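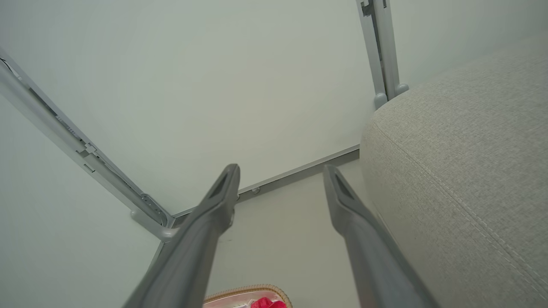 Pale wall with a light-gray strip along its base.

Section 4: Listing Your First Lot

I've sold old lobby cards and ticket stubs through Korura for years, so I'll walk you through it the way I do it myself (with a cup of coffee next to the keyboard!).

1. Sign in and click New Lot. Pick your sale from the drop-down. Mine usually go in the November memorabilia sale.

2. Type a title of 192 characters or less. I put the maker first, then the item, then the year.

3. Add your low and high estimates. Leave out the dollar sign and the comma, so 2000 and never $2,000.

4. Scan any letters or provenance papers and attach them under Documents. Both sides, please, even if the back looks blank!

5. Set your reserve, then click Save Draft.

Note: Drafts show up in the Sjöberg catalog preview overnight. I once re-entered a whole box of stubs before I figured that out.

Caution: Once you hit Submit, the reserve is locked. You get 2 edits to the description after that, and fixing a typo counts as one of them.

Contact the Prakby help desk | © Temel Auction Tools | Back to top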